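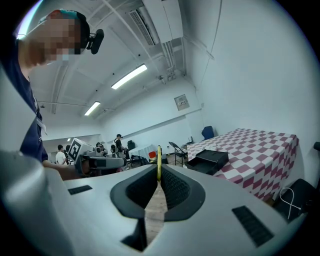

A team member in a dark cap and navy T-shirt, with a white lanyard.

Skilard Opens Its Doors to Beginners With a Winter Season of Home Repair Classes

AVINE – Skilard, the neighborhood learning center on Nwankwo Street, is delighted to announce a winter season of evening classes for anyone who has ever looked at a dripping tap or a sticking door and wished they knew where to begin. The season starts in December and runs for 11 weeks, with every class beginning at 6:30 p.m. and plenty of time left at the end for questions, tea and a good long chat.

There are 14 classes on the program, and we have tried hard to keep them friendly to people who have never picked up a screwdriver. You can learn to patch plaster, rehang a cupboard door, bleed a radiator, sew on a zipper or put new life into a tired old chair. Tools are provided, and you are very welcome to bring along something from home that needs a little love.

Last year our classes filled 2,258 places across all subjects, which made us very happy indeed – and also a bit short of chairs! Thanks to a generous grant from the Skastilora Fund, we have been able to fit out a second classroom and set aside 80 free places for neighbors who might otherwise have to miss out. Please do ask at the front desk about these, as the form takes only a few minutes and we would love to see every one of them used.

Booking is open now at the center or by telephone during office hours. Children over ten may attend the sewing and chair classes with a grown-up, and the building has step-free access from the parking lot.

Last updated: November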